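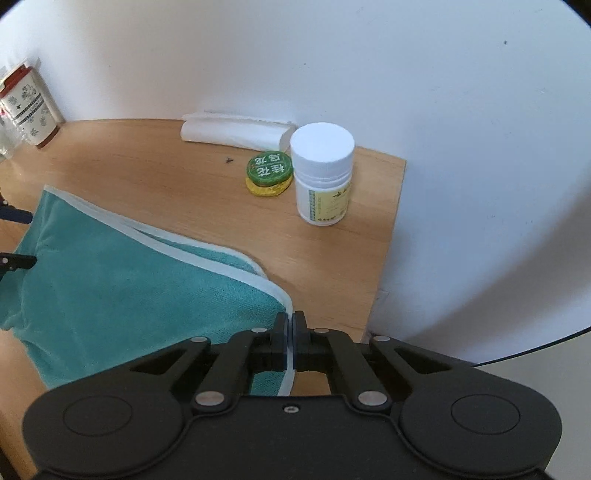 The towels come to Padilla on Monday, before seven in the morning, in blue sacks that weigh more than they look. They come from two hotels, a swimming club and a home for old people in Ilville, and by the evening all of them must go back clean. Maricel Javier has opened the sacks for so many years that she knows by the smell who has sent them.

"The swimming club is chlorine," she tells me. "The hotels are sun cream, even in April."

Padilla is a small laundry behind the bus station, and it is one of the last in town which still folds by hand. The large companies bought folding machines long ago. Consolacion Sison, the owner, went to see one of them working and she was impressed, but she did not buy it. The machine wanted all towels of the same size, and her clients have towels of every size and every age.

A good towel, she explains me over coffee, should live for 80 washes at least. Many die earlier, and the reason is nearly always softener. It covers the cotton with a thin film, and after some months the towel pushes the water around on your skin and does not drink it. At Padilla they use a little white vinegar in the last rinse, and for the swimming club a second rinse with nothing in it.

The other enemy is heat. Noel Macaraeg, who takes care of the dryers, stops them five minutes before the end and lets the towels finish in their own warmth. He learned this from his aunt, who dried everything on a roof and was very strict about the hour of taking it down. He also shakes each towel once, hard, before it goes in. The loops stand up again, he says, and I must admit that my towels at home are better now that I do it too.

When a towel is too thin for a guest, it is not thrown away. Jonalyn Belmonte cuts it in pieces, sews the edges and sells them as cleaning cloths at the Saturday market - 50 cents each, or less if you bring back the old ones. Garages buy them, and painters, and one man who keeps greyhounds.

I stayed until the van was loaded. Consolacion signed the delivery papers on top of a dryer, and Maricel was already washing the empty sacks.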